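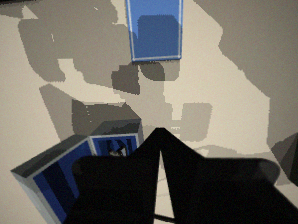

Translucent blue container, from directly above.

Pantry and Dry Storage Walk-Through, with my comments
Filled in by Mieke Wuyts, Dec 25, 2022

Yes, I did this on Christmas. The kitchen at Sinedlow was closed to guests, the building was quiet, and I get twice as much done when I'm not squeezing past people with trays. Coffee in one hand, clipboard in the other, and off I went! My comments are longer than the boxes allow, so I typed them up.

1. Floor clear of stored food, everything at least six inches up
PARTLY. The main room is fine. In the back corner there were two sacks of rice sitting right on the tile, and I moved them up to the bottom shelf myself. I know they're heavy (I know, I lifted them). Please use the low dolly next time and leave them on it if you have to.

2. Lids on all open bins, lids fit
NO. Flour and sugar were good, lentils were good, and the oats had a lid from a different bin laid on top like a hat. A lid that doesn't snap is the same as no lid as far as the inspector is concerned. Teun, I think the right one is the one holding the door stop in the dish room. Could we swap those back?

3. Labels: contents, date opened, initials
PARTLY. Most of these are lovely now, a big change from July. Three bins had contents but no date, and one had a date but I couldn't read the contents even with my glasses on. The new Hitero labels come off in the washer, which is what we wanted, but they also come off if you put them on a damp bin – dry it first. Marker on tape is still fine if we run out.

4. Oldest stock in front
YES, with one exception. Canned tomatoes are stacked newest first again. I think this happens because the delivery gets unloaded from the doorway side and whoever is putting it away is in a hurry. I turned the rows around. Evelien suggested loading from the other end of the shelf and I'd like to try it for a month.

5. Chemicals stored away from food
YES. All of it is in the locked cabinet across the hall. One spray bottle had no label, so I dumped it and rinsed it. If it was yours, sorry!

6. Temperature and log
YES. It was 65 degrees on the wall thermometer both times I looked, once when I came in and once before I left. The log has a gap of four days in the middle. I'd rather see a blank than a made-up number, so thank you for leaving it blank, but let's try not to have gaps.

7. Signs of pests
NONE FOUND. I checked behind the bottom shelves with the flashlight, along the pipe, and under the sink. Traps are clean. The gap under the back door is still there and I could feel the cold coming through it. Pascal Hinrichs has the work order, and I've asked him for a date.

8. Shelving sound and not overloaded
PARTLY. The tall unit by the door wobbles if you push the top. Move the big cans down to waist height or lower until it's bolted. There are 25 cases of canned goods up there and that is too many for anybody's head.

9. Light covers in place, bulbs working
NO. One tube is out over the spice shelf and the cover on the other one is cracked at the corner. New cover is $13.22 from Palaniappan, I already put it on the list.

10. Scoops stored clean, handles out of the food
PARTLY. I found a scoop buried in the sugar. You all know how I feel about this. Hooks are on the wall, right at eye level, there are plenty of them.

11. Allergen shelf separate and marked
YES. Nuts are on the bottom, sealed, with the orange sign. Lotte Van Hecke redid this one and it's the best shelf in the room. I'd love it if we copied her layout for the baking things.

12. Empty containers clean and dry before stacking
PARTLY. A few were nested while they were still wet and they smelled like it. I rewashed them and stood them upside down on the rack. Give them some air first, please, even when the rack is full and you want to go home.

To fix before the next round:
Bolt the tall shelf (Pascal)
Sweep under the back door (Pascal)
Oat bin lid (Teun)
Light tube and cover (me)
Dates on the three bins (whoever opened them, you know who you are)

I'm leaving the original sheet in the blue binder by the phone. If you disagree with any of my marks, write next to them in pencil and we'll go look at it together.

Mieke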